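# Trirkine two-finger bench arm

The Trirkine is a table-mounted arm for light household and shop-floor handling, sold by Clelta through the Cerkville warehouse. It ships with a parallel gripper, a wrist camera and the Alemneh task library. Read the limits below before ordering. Some chores are ready for unattended use and some aren't.

## Chores rated for unattended use

- Sorting rigid parts into trays
- Moving cups and small tubs, empty only
- Wiping a flat bench with the pad accessory

Each rated chore passed 300 consecutive cycles at Cerkville without an operator stop.

## Chores under evaluation

Cable handling is the hardest item on the list. A thin dark lead has no fixed shape, its loops cross one another, and glare off a varnished or pale bench can wash out the strands the planner needs to follow. Wrist view during cable work on a wooden tabletop, with the tangle at the fingertips:

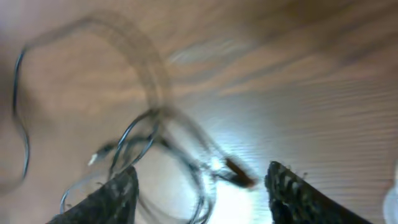
## Specifications

| Item | Value |
|---|---|
| Finger opening | 40 mm |
| Rated finger life | 2,000 hours |
| Warm-up before calibration | 30 minutes |
| Cable untangling | Supervised only |
| Folding cloth | Not supported |

Fingers are a wear part - check the gripping faces for lint and fibres before each shift. Spare pairs are stocked in black. Colour-matched fingers are not offered.

Cable routines are included in the Alemneh library but stay locked until supervised mode is enabled at the controller.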